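The Paper Map Lives in the Glovebox

I came to Wundon to write about a walking track and ended up spending most of my three days talking about signs.

You'd be surprised how much there is to say. The Wundon Hills Trust looks after a long skinny run of bush between the highway and the reservoir, and until last February the only way to find your way around it was a brown board at the front gate with a map so faded that the creek had vanished. People would squint at it, take a photo of it anyway, and then walk off in the wrong direction. I did exactly that on my first visit, years ago, and came out behind a tyre shop.

Then the trust got itself a proper map. Two of them, if you count the folded one, and I do.

Treasa Conneely runs the trust, mostly from a converted garage with a very good heater. She had the kettle on before I'd closed the car door. Her theory is that land trusts are great at buying land and hopeless at telling anyone where it is. "We had members who'd been paying in for decades and had only ever seen the car park," she told me. "They thought the car park was lovely, mind you."

So she went looking for somebody to draw the place, and found Aurelio Olvera, who works under the name Flokau out of a spare bedroom two towns over. Aurelio used to make maps for mining companies. He likes this better. He's one of those people who can't sit at a cafe table without drawing on the napkin which way is north, and he did it to me twice (he was right both times, I checked).

His first draft of the online map had everything on it. Every contour, every fence, the old dip site, a drainage easement. It was gorgeous, and Treasa's neighbour couldn't find the toilets.

"That was a fair criticism," Aurelio said.

He went back and took things off. The contours went first, replaced by soft shading, so the hills look like hills and you can tell at a glance whether you're in for a stroll or a slog. Then he renamed the tracks. The trust had been calling them by the numbers on the original land titles, and he swapped those for the names locals used: the Long Paddock, Cronin, the Wet Way. Cronin was a point of some argument. It's a ridge, and a gate, and also a bend in the creek, depending on how old you are and which side of the highway you grew up on. In the end the ridge got it, and the gate is now just called the top gate, and there are people in town who will still bring this up with you at the bakery.

I tried the map on my phone the next morning with Gearóid Lenihan, who leads the bird walks and has a stride on him like a man late for a train. You tap a track and it colours in, with the distance and the steepest bit marked. Tap a little leaf and you get a few lines about whatever grows there. I'd expected the leaf business to annoy me, since I go bush to get away from the phone, but I caught myself hunting for the next one. There's a stand of stringybarks along the Wet Way that I must have passed a dozen times without noticing that half of them are scorched up one side. The leaf told me about the fire. Gearóid told me the rest of it, at length, while going uphill.

The photos from the air are what most people write in about. Pouran Asadi answers the trust's emails, and she let me read over her shoulder for an hour. Somebody had found the dam their grandfather dug. Somebody else wanted to know why the satellite picture showed their ute in the picnic area on a day they were supposed to have been at work, and could it please be blurred. (It could. It was.) A man in Nuveck, which is a fair old drive away, had never set foot on the place but had spent his recovery from a hip operation going up and down every track with his finger, and he'd sent in 24 corrections. Pouran printed them out. Most of them were good!

The best email was from a mum whose son uses a wheelchair. She'd written to ask which sections they could manage, and Pouran realised they didn't know. There were slopes on the map but nothing about surfaces, or how wide the gates were, or where the path turns to loose gravel after rain. So Tadhg Hennessy, who's on the trust's works crew, went out with a tape measure and a borrowed chair and did the lot over a couple of weekends. He came back with blisters on both hands and some strong views about gate latches. His notes are now a layer you can switch on, and three of the gates have been rehung.

I liked Tadhg enormously. He doesn't use the online map himself. He's got the paper one.

That's the folded one I mentioned. The trust printed 250 of them as a sort of thank-you to members, expecting to have boxes left over, and they were gone in a fortnight. People wanted them for the wall. They wanted them for the glovebox, where there's no reception and no flat battery. One ended up framed in the front bar of the pub with a red dot for every place a particular regular claims to have seen a quoll. Treasa is weighing up a second run, on heavier stock, and with the creek in a stronger blue, as the first lot came out a bit grey.

I asked whether the maps had brought in new members and she pulled a face. Some, yes. She wouldn't give me a number and I didn't push. What she did want to talk about was the Saturday working bees, where people have started turning up already knowing which patch they want to weed. They've picked it out at home. They've got opinions about it. One couple has more or less adopted the bottom end of the Long Paddock and gets a bit short with anyone who parks there.

On my last afternoon I walked up Cronin, the ridge one, on my own, with the paper map in my back pocket and the phone switched off. I got a little lost near the top where the track splits around a boulder. The map has the boulder. I'd folded it so the boulder was on the other side. From up there you can see right along the trust's land to the reservoir, with the highway humming away beside it, and I stood about for a while matching shapes to shapes: the dam, the scorched trees, the roof of the garage with the good heater.

Then I walked down and bought a pie. The bakery has the map up too, next to the till, and the woman serving me put her finger on the top gate and said, "That's Cronin, you know."

The Wundon Hills Trust's track map is free to use online. Paper copies, if there's a second printing, will be sold from the office.

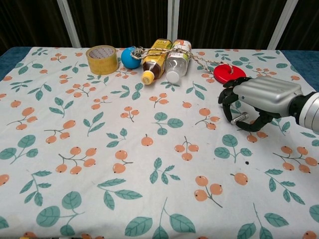
Packing tape and a blue ball on a berry-print tablecloth.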